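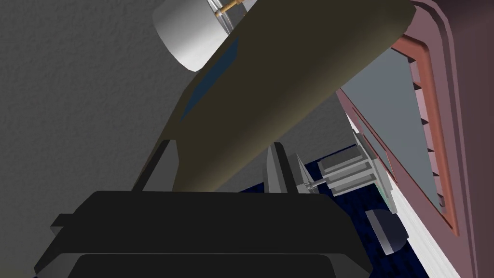
### 4.2 How far do "remastered" labels hold up?

The reissue trade asks buyers to take a lot on trust, and the word "remastered" carries most of the weight. Our sample comes from the Minja catalogue, which lists 2518 soft rock and pop titles first issued in the seventies and early eighties. We kept the 87 albums that had at least one later edition sold as remastered and for which we could get an early vinyl or compact disc copy. A label on a sleeve gives the listener a partial view, much as the olive-brown cylinder in Figure 1 shows its length and shading while its rounded end runs out of sight, and we were wary of filling in the missing part from the sales copy. Each pair of editions was matched for playback level before anyone listened. Earlier studies often skipped this step, and we give their findings little weight for that reason. A louder copy tends to win on the first hearing whether or not any work went into it.

Of the 87 pairs, 29 showed no difference we could measure beyond a change in overall level. The Stanier reissues did worst. Their booklets speak of a return to the original tapes, yet several discs share the same dropouts, at the same points, as the first compact disc pressings. It is possible that the fault lies on the tapes themselves. We doubt it, as the early vinyl copies play cleanly through the same passages.
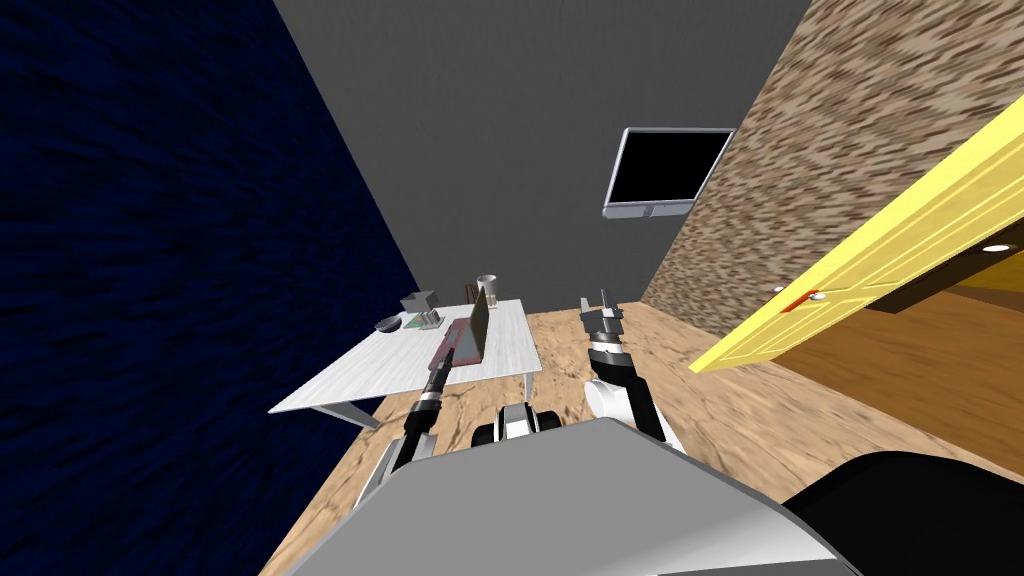 *Figure 2. Room with a grey back wall and a wall-mounted monitor, its screen black. Simulated view.*

The case of Drellus is the one most often raised against this kind of argument. The band's second album, *Bretura*, was reissued in January to warm notices, and reviewers favoured its "opened-up" vocal harmonies. Tamura, in his reply to our first draft, held that the backing voices sit further forward in the new edition and that any patient listener can hear it. We tested this with 17 listeners, all of them regular record buyers, who heard the two editions in random order without being told which was which. They did no better than guessing. When the same people were shown the sleeves first, most of them preferred the reissue and praised the harmonies in words close to those of the reviews.

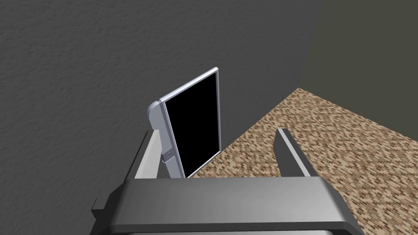 *Figure 3. Gripper with two parallel fingers, spaced widely apart. Simulated view.*

We don't claim that this settles the matter. The panel was small, and the playback equipment was better than most people own. Tamura also objects that short excerpts favour our side, and he may be right: a listener who lives with an album for a month could notice things that a half-minute clip hides. But the burden should fall on those who charge full price for the new edition. To date we have seen no blind test from any label in the sample.

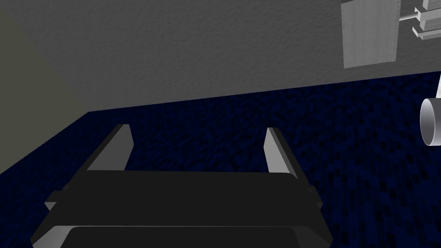 *Figure 4. Black gripper from behind and above, fingers pointing toward a wall. Simulated view.*

Bonus tracks were left out of the comparison. They account for much of the praise in the notices we collected, and it is hard to tell from the wording whether a reviewer is judging the sound of the album or simply pleased to have two extra demos. Section 4.3 takes up the pricing of these editions.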